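Where does the water go when clothes get dry?

You put on a T-shirt in the morning and it is dry. Yesterday it was in the wash, and it was so full of water that it dripped on the floor. So where did all this water go? It did not disappear. Water never does this. It only moved to another place.

Water is made of very, very small parts, which we call molecules. They are too small to see, even with a good magnifying glass. In a wet sock they are always moving and pushing each other, like children waiting at the door before the break. Sometimes one molecule at the outside gets a strong push and flies away into the air. Then another one goes, and another. When water leaves like this, we say that it evaporates. Water in the air which we cannot see is called water vapour.

What helps the water to leave? Warmth helps, because warm molecules move faster. Wind helps too. Air close to a wet shirt soon becomes full of vapour, and the wind takes this air away and brings drier air. It also helps to spread the clothes out. A towel in a ball stays wet in the middle for a long time, and after some time it begins to smell!

In the village of Vestska, near the sea, people hang their washing outside even in winter. On a very cold day the trousers become hard like a board. But they still get drier, little by little. The ice can go directly into the air without melting first. This has a difficult name, sublimation.

In a town many families have no garden, and some use a machine for drying.

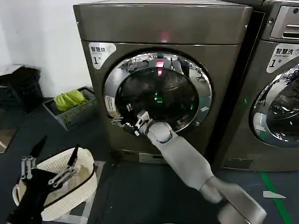
A big machine with a round door at the front. The label says it is number 1.

A tumble dryer uses the same helpers as the washing line. It warms the air, it blows the air through the clothes, and its drum turns round so that the clothes fall and open again and again. Some dryers send the damp air outside through a pipe. Others cool it, and the vapour becomes water again and runs into a small tank or down a drain.

Never climb into a dryer or a washing machine, also not when you play hide and seek. It is very dangerous.

Try it yourself

You need 3 old socks of the same size. Make them all wet and press the water out with your hands. Hang the first one in a sunny window. Put the second one in the shade, spread out flat on a plate. Roll the third one into a ball and leave it next to the second. Touch them every hour and write down how they feel. Which one do you think will be dry first?

Words to remember
Evaporate: to change from water into vapour.
Vapour: water in the air, too fine to see.
Damp: a little bit wet.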